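3.2 Materials and Arrangement of the Sorting Surface
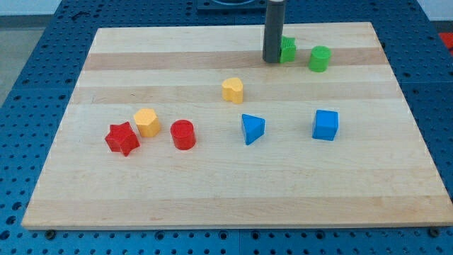
Figure 4. Shape blocks in four colors on the maple board.

The choice of a work surface for sorting tasks has received little attention in the literature on early play materials, although the surface affects both how easily a block can be seen and how readily it slides when touched. In the Skaltora series we compared three surfaces: a painted tray, a felt mat, and a butcher-block board. The board was retained for the main study. Its light strips differ enough from one another to give the eye some points of reference, and the darker stripe across the upper portion, visible in Figure 4 with a green cylinder standing on it, served as an informal far limit when pieces were set out. No line was drawn or taped on the wood. The board was bolted to the perforated table beneath it, so that its position did not shift between sessions.

The blocks are plastic pieces of the kind supplied with shape-sorting toys. Each set used in a session consisted of eight blocks, two in each of four colors: red, yellow, blue, and green. Color was therefore balanced, while shape was allowed to vary within a color. The two green pieces in Figure 4 illustrate the point: one is a plain cylinder and the other has ridged or notched sides. A sorter who attends to color should place them together, and a sorter who attends to outline should not. The yellow heart was treated as a separate case in the analysis. Unlike the cylinder, it has an evident point and evident lobes, and in the pilot sessions adults tended to turn it before putting it down, even when the instructions said nothing about orientation.

All pieces have rounded edges and a matte surface. We rejected a glossier set purchased under the Dremo name after the pilot sessions, as reflections from the overhead lamps made the blue and green pieces hard to tell apart from a seated position. The matte set caused no complaints of this kind.

Starting arrangements were drawn from a list prepared by Gbeho and were not repeated for the same participant. An arrangement specified which pieces stood close together and which stood alone, but left small differences in angle to the person laying out the board. Some arrangements placed several blocks in a cluster to one side, leaving the rest spread over the wood. Clustered layouts were of interest to us for a practical reason. In earlier work at the Shemweta site, participants often began with the group and left isolated pieces until last, and we wished to know whether the same order would appear with a smaller set.

In total, 60 adults took part, and 871 sorting trials were recorded. Of these, 20 were set aside because a piece fell from the board or the layout did not match the list. Clustered layouts accounted for 386 of the recorded trials. Participants were seated at the near edge and were told to gather the blocks by color, in any order and in any part of the board they preferred. They were not told to work quickly. The time taken to complete each trial was noted, but is not considered further in this section. The order in which colors were completed is reported in Section 4.1.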